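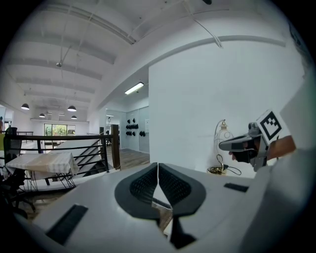 Slide 1: Two hand-held grippers, one raised toward the wall

Walls That Talk Back: Color and Paint in Old Row Houses
Speaker notes, Candela Vallejo
November 2018

Hello and welcome! Leave the title up while people find seats. Say thank you to the Graseson library for the room.

Slide 2. Start with the stairwell on Mustora Street. I went in expecting beige and found 6 layers of paint under the beige, and the third one down was a green so bright I laughed out loud. Pass the paint chips round now (ask for them back!).

Slide 3. How to read a chip. Sand a shallow crater with fine paper and a drop of oil, and the layers open up like tree rings. Dirt between two coats means the lower one was on show for years. No dirt, it was probably just an undercoat. Mention lead: test first, wear the mask, never dry-sand a whole wall.

Slide 4. The Peñalver ledger. My favorite thing in this whole talk! A house painter's order book with 553 entries, and he complains about ochre on nearly every page. Read the one for the bakery out loud, slowly, his spelling is wonderful.

Slide 5. Why kitchens were blue. I have three theories and I love them all. Don't spend more than two minutes here, I went way over in March.

Slide 6. Matching a color today. Look at it in daylight, at noon and again late in the afternoon. Brush out a big sample board and move it from room to room.

Slide 7. Hivano Terrace, door numbers 135 to 200. Let people look before talking. Then ask who lives in an old house and what's under their hall paint.

Questions. Lights up, chips back in the box.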